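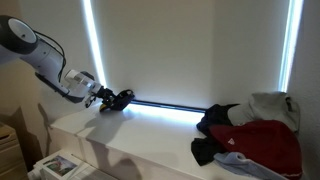 The Windowsill Is Still Not a Closet

Every few months this newsletter returns to the subject of flat surfaces, and every few months I get mail from people who own a lot of them. So, once more: the long white ledge under the window was put in for light. It has since held gloves, chargers, a single oven mitt and, this month, navy blue cloth, which goes wherever it likes.

Jinlong Zeng on the fourth floor proposes what he calls the Addo method, named for the shop where he bought his baskets. You clear the whole ledge at night, whatever is on it, and put back only what you'd miss by breakfast. He tried it in November and put back a cactus. The cactus has been insufferable ever since.

Yaqin Jin takes the opposite view. She folds everything where it lies, in thirds, and leaves it there in a row, on the theory that a folded thing has been dealt with. I've seen her ledge and it looks like a very small department store. I was tempted to ask about sizes.

A few notes for those joining in:

Dark cloth fades in the sun, even with the blind pulled all the way down, if the light gets in at the sides. Turn it over now and then or, bold idea, put it in a drawer.

Pick up cloth in one piece and look under it before you shake it out. I lost 4 buttons behind the radiator this way.

Socks without partners go in the Notska bag by the laundry room door. The bag currently holds 87. Please come and get yours.

Next month: the top of the refrigerator.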